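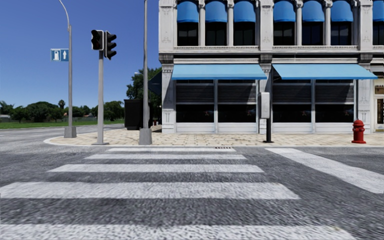 *Street corner with crosswalks and a tiled sidewalk.*

# Sorkasley Cooling Relief Gel for Hives and Itchy Skin, 188 ml

Sorkasley is a fragrance-free gel for skin that itches, stings or feels hot from hives, heat rash or insect bites. It goes on clear, dries in a few minutes and can be worn under clothing. The gel is sold in a pump bottle of 188 ml and is made by Drarnilura.

## What hives are

Hives, also called urticaria, are raised, itchy bumps or patches on the skin. They can be as small as a pencil eraser or join up into areas as wide as a hand. A single welt usually fades within a day, but new ones may appear while the old ones go away, so an outbreak can last for days or weeks.

Common triggers include certain foods, medicines, insect stings, infections, pressure from tight clothing, and cold or heat. In many people no trigger is ever found. Hives that keep coming back for more than six weeks are called chronic, and they should be looked at by a doctor.

Hives are not contagious. You cannot pass them on by touch.

## What the gel does

The gel cools the skin as the water in it evaporates, and the glycerin helps keep the top layer from drying out. Menthol adds to the cooling feeling. The gel does not treat the cause of hives and does not replace an antihistamine or any other medicine your doctor has told you to take.

## How to use

1. Wash the area with lukewarm water and pat it dry.
2. Apply a thin layer and let it dry. Do not rub.
3. Repeat up to four times a day.
4. Wash your hands afterward, unless your hands are the area being treated.

For a stronger cooling effect, keep the bottle in the refrigerator – not the freezer. Try a small amount on the inside of the forearm before using it for the first time.

## Ingredients

Water, glycerin, aloe leaf juice, panthenol, menthol, xanthan gum, phenoxyethanol, citric acid.

No added fragrance, dye or lanolin.

## Warnings

- For external use only.
- Do not use on broken, blistered or infected skin.
- Keep away from the eyes, nose and mouth. If gel gets in the eyes, rinse well with water.
- Do not use on children under six.
- Ask a doctor before use if you are pregnant or breastfeeding.
- Stop using the gel if the skin burns or the rash gets worse.
- Keep out of reach of children.

**Call emergency services right away** if hives come with swelling of the lips, tongue or throat, trouble breathing, dizziness or fainting. These can be signs of a severe allergic reaction.

## Sizes and item numbers

| Size | Item | Packed |
|---|---|---|
| 188 ml pump bottle | SK-27 | single |
| 700 ml clinic bottle | SK-700 | single |
| 2,000 ml refill pouch | SK-2000 | single, with pour cap |

The refill pouch fits both bottles. The Sjöberg wall holder is sold separately and takes the 700 ml bottle only.

## Storage

Store at room temperature or in the refrigerator, out of direct sun. Use within 12 months of opening. The lot number and expiration date are printed on the bottom of each bottle and on the back seam of the pouch.

## Ordering and returns

Clinics and pharmacies with a Kundside account can order all three sizes by item number. The 188 ml bottle is also sold without an account – choose "guest" at checkout. Unopened items can be returned within 27 days. Opened bottles cannot be returned unless the pump is faulty, in which case we send a new pump.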